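Gripper comparison: where we've got to

Hi Fongchan,

August went mostly on the two hands, the Vitine and the Jimevis, and I'm happy to say both are now running off the same Kwok controller. That took 8 days longer than I'd promised you, sorry! The task is the one we agreed – green cubes, a paper plate and a black pot – and we've logged 1,000 tries so far.

The paper plate is a nuisance in the best way. It's light and has a ridged rim, so a clumsy approach soon shows up in the numbers, and two cubes sitting right up against each other are far harder for either hand than one on its own.

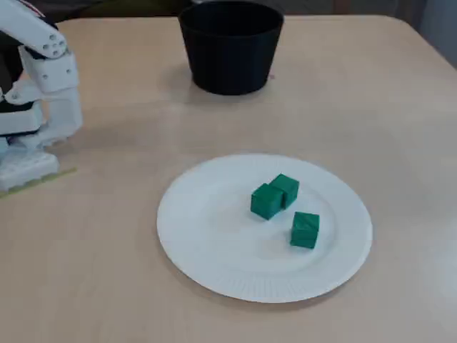
What's next

I'd like 14 more sessions with the cubes touching, then a go with the Grirberg camera mounted lower down. The spare finger pads still haven't come – could you chase the order from your end? We're within budget apart from those.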